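13th July

Quick one tonight, I have a batch running and want this written down before I forget it again. House rules for simulated arm work. Mine, not a standard. Some of it is stolen from the checklist we used at Dagdag, some of it I learned by throwing away a lot of episodes.

Context for new readers: I do sim-to-real stuff for a small shop in Komimville. Wrist view, tabletop tasks, one arm. We train in the renderer, then the real cell over in Stimcombe gets whatever we made. So if my data is sloppy, someone else's morning is ruined. That's the whole reason for rules.

Rule one. Render the empty table first. Every time. No objects, no task, arm in a few poses, save the stills and LOOK at them. I skipped this in the spring and lost 495 episodes to a light that was sitting inside a wall. Everything looked fine in the viewer. The wrist view was mush.

Rule two. Shadows count as content. I used to treat them as decoration and turn them off for speed. Bad idea — the real cell has big overhead lights and the arm throws shadow right where the gripper is heading. A policy that has never seen a gray shape sliding over a pale table will do weird things about it. Ours stopped dead at the edge of one. Took me a whole afternoon to work out why.

So now shadows stay on, edges soft, and I check a few poses where the arm's shadow doubles up on itself. Those are the ugly ones. You want them in.

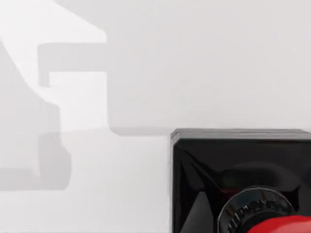
*the Flirnotia notebook author*

White table is on purpose, for the baseline set. Pale and matte, nothing printed on it. It's the hardest surface for my exposure settings and the easiest one for spotting mistakes. If the blank side of the table isn't an even, smooth gradient, something is wrong with the lights and I stop there. Don't fix it later in post. Never fix it in post. (I've written that on the wall.)

Rule three. Keep part of the gripper in view and keep it in the same corner. Glossy black against near-white is a brutal contrast, I know, and the auto exposure hates it. Lock the exposure. Then check the dark parts still have shape in them, you should be able to make out the facets and the ridges on the ring, not just a black blob. If it's a blob, lift the fill light a little and go again.

Rule four. Colors stay put. The red on our gripper is the same red in every scene file. I randomize tables, lights and objects but not that. Other people do randomize it and maybe they're right, their hardware might get swapped more than ours does. Pick one and write it down. What you can't do is change it halfway thru a batch, which I did, and which is how I got two datasets that refuse to mix.

Rule five, label what's fake. Every file says simulated in the metadata, plus renderer version, plus seed. Sounds fussy. But last July I found a folder with 107 clips in it and no way of telling where they came from. Deleted the lot. Painful.

Batch size — I cap it at 2,000 episodes and then do a review before the next one starts. Review means opening up to 5 random stills from each pose group and actualy staring at them, coffee in hand, phone in other room. Plots won't show you a shadow that's pointing the wrong way. I've tried.

Things I still haven't settled:

- how soft is too soft for shadow edges. Currently going by eye against stills from the real cell
- whether to keep poses where the arm's shadow covers most of the work area. Leaning yes
- a decent naming scheme. Mine has dates in three different formats, dont ask

Someone emailed to say all this should be a proper shared document with version numbers. Fair. Probably should. For now it's a text file in the repo and I edit it when something breaks. If you keep a similar list, send it over, especially anything on reflections. My reflections are a guess.

Ok batch just finished. Going to look at stills.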